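## Retiring the shared keyboard layouts 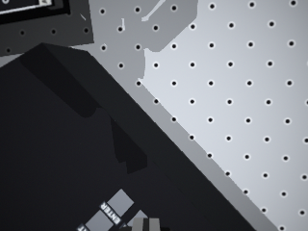 Radomir Matić wrote in after the December issue to say that the change would cost him the one layout he types Serbian on, and asked whether the dead-key version could stay until the replacement handles đ and Đ correctly. It can. The replacement was rebuilt on 25 January 2018 and both letters now come out on the first keystroke in the Prulent editor and in the mail client. The old dead-key file remains on the server, read-only, for another 90 days.

For everyone else, the position is as follows.

The Trurkbridge office has been carrying 20 custom layout files, most of them made before the operating system shipped with usable versions of the same thing. Several differ from one another by a single key. Two have identical contents under different names. The login script copies all of them to every machine, and the input menu lists them in the order in which they were copied, so the same shortcut can select a different layout on two adjacent desks.

From the next image onward, 3 files are kept:

- **US-Extended**, for general use. Accents are typed with the right Alt key plus a base letter. The apostrophe key is no longer a dead key, which was the most frequent complaint about the previous version.
- **Latin-Balkan**, maintained by Vesna Milošević. Covers č, ć, š, ž and đ in both cases. Digits stay on the unshifted top row.
- **Assefa-Numeric**, for the invoice desk. The decimal key produces a period in all applications. It formerly produced a comma in the ledger and a period elsewhere.

Anyone using a layout outside that list should switch to the nearest standard one supplied with the system. Lai-ching Leung has tested the system Pinyin and Cangjie input methods against the document templates and found no conflicts, apart from the full-width parenthesis, which breaks the automatic numbering in contract headings. Use the half-width form in headings until the template is corrected.

### Shortcuts

Ctrl+Shift no longer switches layouts. It collided with the paragraph direction command in the Incombe editor, and a fair number of support tickets described as "text has moved to the right side of the page" trace back to it. Use Windows+Space. The old shortcut can be restored per user under Advanced Key Settings, but the setting is lost when the profile is rebuilt.

### Saved passwords

A password containing an accented letter or a symbol may fail at the login screen, where the system layout loads before the personal one. Change it before the new image is installed. Letters a to z and digits are unaffected, with the exception of y and z for anyone coming from a QWERTZ layout.

### Files to send in

Kristine Soriano is collecting personal layout files that contain characters missing from all of the above. Send the .klc source if you have it, as the compiled .dll can't be merged. Name the file with your initials and the language code.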